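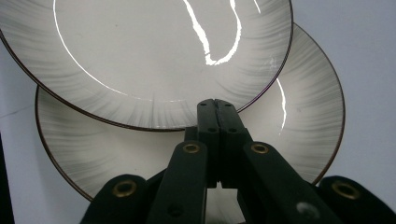
# Shared kitchen: revised rules for borrowing tableware

To all members of the Grulero residents' list:

The building office has received several replies to its October notice on the shared kitchen. The message below raises the points that came up most often, and it is quoted with the writer's permission.

> I have lived on the third floor for 6 years and have used the kitchen for family meals throughout that time. My concern is with the deposit. A household that borrows four plates for one evening should not pay the same amount as a group that takes settings for 56 people.
>
> I would also ask that the return time be moved. Noon on Sunday is difficult for those of us who attend services or work a morning shift.
>
> Wiremu Goodwin

The office agrees on both points. The current deposit was set when the cupboards were opened only for large gatherings, and it no longer suits the way most residents use them. The new terms are given further down.

Residents are also reminded that plates and bowls are to be returned clean and stacked by size. Bowls should not be placed on top of dinner plates, and nothing should be left in the sink overnight. The dishwasher in the Nerkura wing remains available until 10 p.m. It must be emptied by the person who started it.

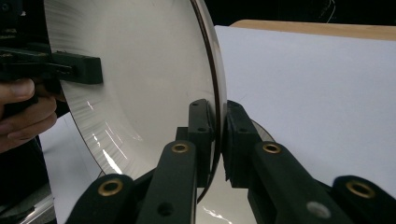

Grulero, Monday, February 17, 2020

The following terms take effect on the first day of next month and replace those posted on the kitchen door.

Small loans, meaning up to 6 place settings, will require no deposit. The borrower signs the book and writes the apartment number beside the entry. Larger loans will require a deposit of $70, returned in full once the items have been checked in. Events in the Qudah Room with more than 56 guests must be arranged with the office in advance.

The return time for weekend loans is now 6 p.m. on Sunday. Weekday loans are due the following evening.

Breakage should be reported in the book on the day it occurs. Residents will not be charged for a single plate or bowl. The office has set aside $400 for replacements this year and will review that amount if it proves too low.

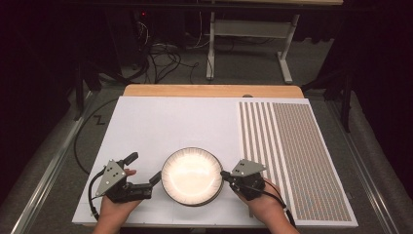 ## Replies and questions

Please send comments to the list and leave the subject line unchanged so that replies remain together. Requests concerning a particular booking should go to the office directly. Paper copies of the new terms may be collected at the front desk.

Building Office, Grulero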